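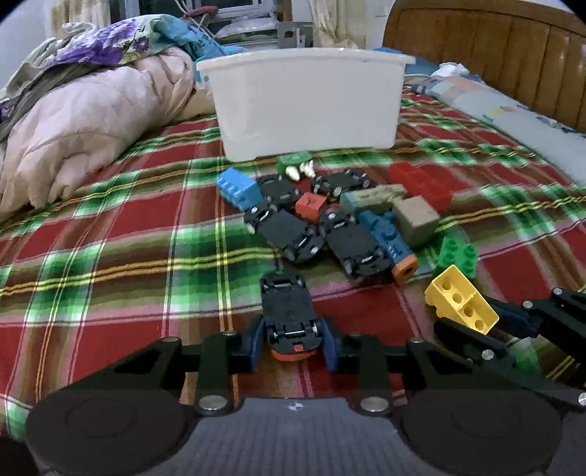

Nilora Documentation

4. Recording a pick-and-place task with the hand-held gripper

Read Section 3 first if the gripper has not been paired. The steps below use sorting toys into a bin as the task. Any bed, table or floor area will do.

4.1 Setting up

1. Put the bin at the far side of the work area with its open top clear.
2. Spread the toys between you and the bin. Mix the shapes – car chassis, blocks and bricks make a good first set.
3. Leave space between pieces for the fingers to open.
4. Start a new session in Lonance and enter a task name. Use the same name for every take of this task.

Note: A patterned blanket can stay where it is. Pull it flat under the toys so the fingers do not pick up cloth.

4.2 Recording a take

1. Hold the gripper still over the work area and press Record. Wait for the tone.
2. Move to one piece at normal hand speed. Close the fingers until the piece is held firmly.
3. Lift straight up before moving sideways.
4. Carry the piece over the rim, lower it and open the fingers.
5. Return to the start position and press Record again to end the take.

A car chassis can be gripped by its sides and carried on end. Keep the wheels and axle out of the jaws. If a piece slips, finish the take and mark it as Failed. Do not pick the piece up with your free hand while recording.

Record at least 135 takes before training. Move the toys after every 10 takes. One session holds up to 1,445 takes, and Lonance will ask you to open a new one after that.

CAUTION: Keep fingers, hair and loose sleeves away from the linkage pins when the jaws are closing.

CAUTION: Do not squeeze past the stop. Error 688 means the jaws were forced – release the trigger and run the jaw check in Section 7.

4.3 Checking takes

Play back the first few takes before you go on. Delete any where the held piece leaves the view before it reaches the bin.

© Nilora | Contact support | Back to top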